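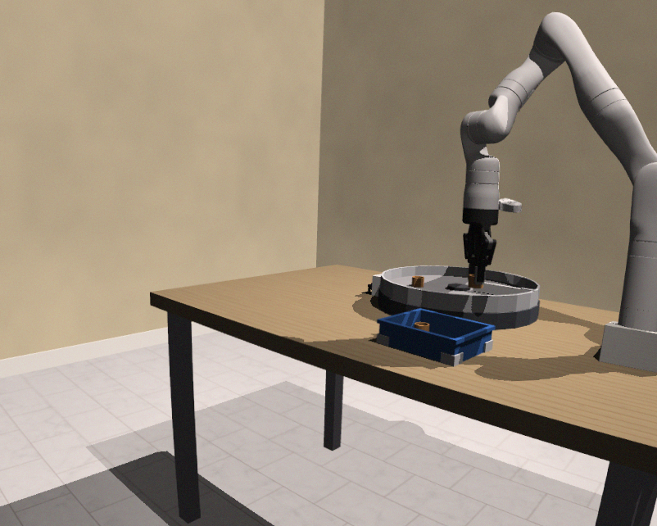 What did a port customs register record in the seventeenth century?

Mostly the ship's master, the cargo by weight or bale, the duty owed and the name of whoever stood surety for it. Prices appear less often. Morena Fabbri has spent 15 years reading such registers from the Adriatic ports, and she says the missing prices are the first problem any student meets.

"The clerk had a tariff book at his elbow," she says. "He did not need to copy the value of a bale of wool every time one came ashore. If the tariff book is lost, you have quantities and duties and must work backward."

Her current study covers a run of roughly 200 folios, bound in two volumes at different dates. The second volume was trimmed by the binder, and the outer column of figures is gone on 60 of its leaves. Fabbri restores totals where the page sums survive and leaves a blank where they do not.

Weights cause further trouble. A hundredweight was 100 pounds in one port and more in the next, and there were separate light and heavy pounds for spices and metals. Clerks seldom noted which they meant. "I go by the commodity," Fabbri says. "Pepper is light. Iron is heavy. Wax is an argument."

She is cautious on the subject of smuggling. Earlier writers took a fall in recorded pepper as proof of it. Fabbri points to a change in the farming of the duties, under which small consignments were moved to a separate list, now lost.

Her transcription will be deposited in November, with the original spellings kept and abbreviations expanded in brackets. The index of masters' names will follow separately. Many are entered by first name and home port only, and she has not merged any two of them without a matching surety.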